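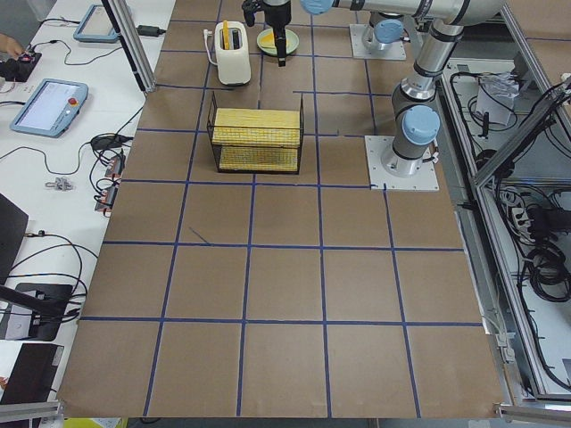 Plumine Salad Plate in Fulitia Green

If you've been following the Plumine line for a while, you'll know we've had requests for a green for years, and we kept putting people off because the early ones came out either too minty or too much like a hospital wall. Fulitia is the one we finally liked. It's soft and a little grayish, the color of the inside of a pea pod, and it sits very happily next to the plain white pieces you may already own.

Yupin Saengthong drew the shape for us back when Plumine was just a bowl and a mug. She grew up in a house where supper meant lots of little dishes passed back and forth, and she wanted a plate with enough of a lip that sauce stays put when your cousin hands it to you at an angle. The rim turns up gently all the way around, and there's a shallow foot underneath so you can get your fingertips under it when you're clearing up (such a small thing, but you notice it every single night!).

We call it a salad plate, but do use it for whatever you like. It's a good size for toast and eggs, for a slice of pie with a proper scoop of ice cream, or for a child's dinner. My own stack lives on the lowest shelf by the stove and hardly ever gets as far as the shelf.

Glazes
Fulitia (pale green, matte)
Sitthichai (warm sand, satin)
Useck (deep blue, glossy)
Plain white

Details
Stoneware, glazed top and bottom
Weight: 600 grams
Sold singly or as a set of 3
Set of 3: $80
Dishwasher and microwave safe
Not for use under the broiler or on a burner

Because every batch is glazed by hand, you'll find small differences from one plate to the next. Sometimes a bit more color gathers at the rim, sometimes there's a freckle. If you're adding to plates you bought from us before, drop us a note with your order and we'll do our best to pick ones that sit close in shade.

Matte glazes can pick up gray lines from knives over time. A dab of baking soda on a damp cloth takes most of them off, and a rinse in warm water finishes the job.

Shipping and returns
Orders are packed in paper and go out twice a week. If you change your mind, send unused plates back within 14 days and we'll refund what you paid for them. If something arrives chipped, please keep the box and email us a photo, and we'll get a new one on its way to you.

Next batch of Fulitia ships Tue 2 June. Sitthichai, Useck and plain white are in stock now.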